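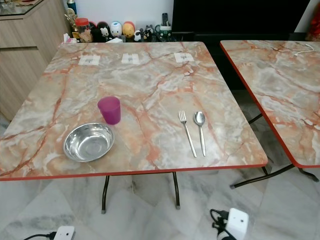 Pimitz — Capas de borracha para dedos de garra, revisão 2

Referência 508 · Par de capas, preto · Compatível com as garras Nallmont de dois dedos
Preço: 39 € o par, IVA incluído

Quem nos acompanha há algum tempo sabe que gostamos de contar as coisas como elas são, e por isso esta página começa pelo problema. Em outubro recebemos várias mensagens de clientes que usam a garra em tarefas de mesa (pôr e levantar talheres, arrumar copos, esse género de trabalho doméstico que parece tão simples até se tentar fazer com dois dedos mecânicos). A queixa era quase sempre a mesma: a capa da revisão 1 ia descendo pelo dedo, formava uma prega junto à base e, a certa altura, a garra deixava de fechar até ao fim.

O pior é que o controlador lia essa prega como um objeto agarrado. O braço levantava convencido de que levava uma colher, seguia para o ponto de entrega e abria os dedos sobre coisa nenhuma. Num dos casos que nos relataram aconteceu o contrário — a força ficou toda na prega, a ponta mal apertava, e um copo de vidro caiu ao chão a meio do percurso. Felizmente ninguém se magoou, mas levámos o assunto muito a sério e suspendemos a venda enquanto refazíamos o molde.

O que mudou na revisão 2

A gola inferior é mais justa e tem agora um rebordo interior que encaixa no dedo. A face de contacto ficou mais comprida, e a borracha, fornecida pela Esposito, é um pouco mais firme do que a anterior. No nosso banco de ensaio, na Udside, fizemos 179 ciclos seguidos de abrir e fechar com talheres de metal sem que a capa saísse do sítio.

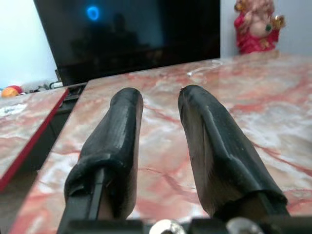 Posso continuar a usar as capas antigas se ainda não deslizaram?
Preferimos que as troque, mas pode usá-las com objetos leves e inquebráveis, desde que verifique a gola antes de cada sessão e pare assim que notar uma prega a impedir o fecho.

Montagem e verificação

Desligue a alimentação do braço antes de tocar nos dedos, por favor, mesmo que seja só para endireitar uma capa. Limpe o dedo com um pano seco, enfie a capa até sentir o encaixe e repita do outro lado. Depois faça um fecho em vazio, devagar, e volte a calibrar o zero da garra — este passo esquece-se com muita facilidade!

Troca gratuita

Se comprou a revisão 1, enviamos-lhe um par novo sem qualquer custo. Basta escrever para o apoio da Pimitz com o número da encomenda. O envio demora até 9 dias úteis e não é preciso devolver as capas usadas.

Página atualizada em 17 de dezembro de 2024.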